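私たちについて

Ganano(ガナノ)は、電波天文学と宇宙からの信号探しを、天文台の外にいる人たちとも一緒に楽しみたいという思いで続けている、小さな学びの場です。中高生向けの講座、市民参加の観測データ解析、それから月に一度の公開観測会が活動の中心です。専門知識はいりません。「空の向こうから何か届いているらしい、気になる!」という気持ちだけ持ってきてください。

はじまり

代表のティーナ・カウッピネンは、もともと衛星通信用の受信機を設計していました。仕事の合間にベランダへ小さなアンテナを据え、天の川の水素が出す波長21センチの電波を拾おうとしたのがそもそものきっかけです。最初の一年はほとんど雑音ばかり(しかもその多くは自宅の電源アダプターから出ていたそうです)。アダプターを外し、ケーブルを替え、アンテナの向きを直し、ようやくグラフの真ん中に小さな山が立った夜のことを、本人は今でも身振りつきで話します。長いです。でも聞く価値があります。

そのグラフを見せられて仲間に加わったのが、当時データ解析の仕事をしていたルア・ドン(Lụa Đồng)でした。ルアは記録を一晩借りて帰り、翌朝には地球の自転と公転による周波数のずれを補正したプログラムを書いて戻ってきました。その補正プログラムは名前を「Ung」といい、改良を重ねながら今も全員が毎日のように使っています。

活動の内容

【講座「電波で見る空」】
全10回の講座です。前半の5回で電波とは何か、アンテナはどう働くのか、雑音とは何なのかを学び、後半は自分たちで観測計画を立てて実際に受信します。定員は各期とも最大10名。少ないと思われるかもしれませんが、全員がアンテナに触れて、全員が自分のデータを持ち帰るにはこのくらいがちょうどいいのです。

数式は出てきます。ただ、式より先に必ず音を聞きます。受信した信号を可聴域に落としてスピーカーで流すと、太陽のざわめきも、上空を通る衛星の信号も、それぞれまるで違う表情をしていて、初回から教室がとてもにぎやかになります。

【市民解析プロジェクト「Kadora」】
観測で得た記録を、参加者が手分けして目で確かめていくプロジェクトです。画面に並ぶのは、横軸が周波数、縦軸が時間の、いわゆるウォーターフォール図。その中から「これは何だろう」という線や点を見つけて印をつけてもらいます。現在の登録者は353名で、定年後に始めた方もいれば、宿題の前に一枚だけ見るという中学生もいます。

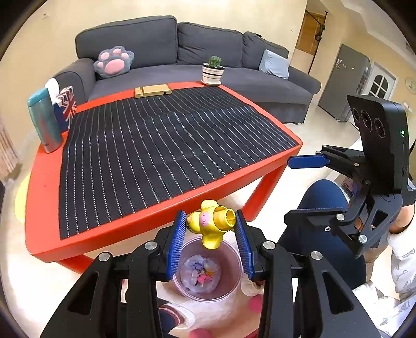
印がついた候補は、ルアを中心とした解析班がもう一度調べます。見るのはまず地上の電波との照合、次に衛星の軌道情報、それからアンテナを別の方向へ振ったときに消えるかどうか。ここまででほぼすべてが説明できます。携帯電話の基地局、航空機、レーダー、近所の電子レンジ。電子レンジは本当によく見つかります!

どうしても正体のわからなかったものは「保留」の棚に入れ、同じ方向を観測し直します。これまで保留に入った信号のうち、再観測で同じ場所に現れたものはひとつもありません。がっかりされる方もいますが、私たちはこの棚が大好きです。棚の中身を前に、ああでもないこうでもないと話す夜の検討会は、毎回予定の時間を過ぎてしまいます。

【公開観測会】
月に一度、夕方から夜9時まで、観測室を開放しています。電波望遠鏡は曇っていても観測できますので、多少の雨でも開催します(雷のときだけはお休みです)。申し込みは不要、途中からの参加も途中で帰るのも自由です。毎年11月の回は少し特別で、講座の修了生が自分の観測を発表します。去年は、太陽電波の記録を使って学校の自由研究の続きをまとめた発表があり、質問がなかなか止まりませんでした。

観測の設備

主力は直径2メートルのパラボラアンテナです。「Branix」と呼んでいます。中古の通信用アンテナを譲り受け、架台の駆動部と受信機は自分たちで組み直しました。風の強い日は追尾が少しもたつきますし、冬は朝いちばんの動きが渋いのですが、天の川の腕の回転をきちんと見せてくれる頼もしい一台です。ほかに、講座用の手作りホーンアンテナもあります。

Branixで得た記録は、補正前の生データも含めて参加者に公開しています。補正のしかたが気に入らなければ、自分で一からやり直してもらってかまいません。実際、Ungの今の版には参加者からの指摘で直した箇所がいくつもあります。

「宇宙人の信号」について

見学に来た方から、いちばんよくいただく質問です。私たちも探しています。とても真剣に、そしてとても楽しく探しています。

同時に、見つけたと言うまでの手順を大切にしています。世界のどこかで「謎の信号を検出」というニュースが流れるたびに、講座ではその話題を取り上げ、自分たちならまず何を疑うか、どの方向をもう一度見るか、どんな記録があれば納得できるかを話し合います。候補という言葉と発見という言葉のあいだには、ずいぶん長い道のりがあります。その途中で覚えること、出会う人、見つかる別の不思議がたくさんあって、ティーナに言わせると「そこがいちばんおいしいところ」なのだそうです。

運営メンバー

ティーナ・カウッピネン(代表、受信機担当)
アンテナと受信機の設計、講座前半の講師。はんだごてを持つと話が止まらなくなります。

ルア・ドン(解析担当)
Kadoraの運営とUngの開発、講座後半の講師。パルサーの音を目覚ましにしています。

このほか、修了生の皆さんが観測会の案内や機材の調整を手伝ってくれています。

参加・見学をご希望の方へ

Kadoraへの登録は無料で、パソコンとインターネット環境があればどこからでも参加できます。講座の次期募集は、募集ページでお知らせします。学校や科学部での出前授業もお受けしていますので、お問い合わせフォームから希望の時期と人数をお書き添えのうえご連絡ください。ホーンアンテナを持って伺います。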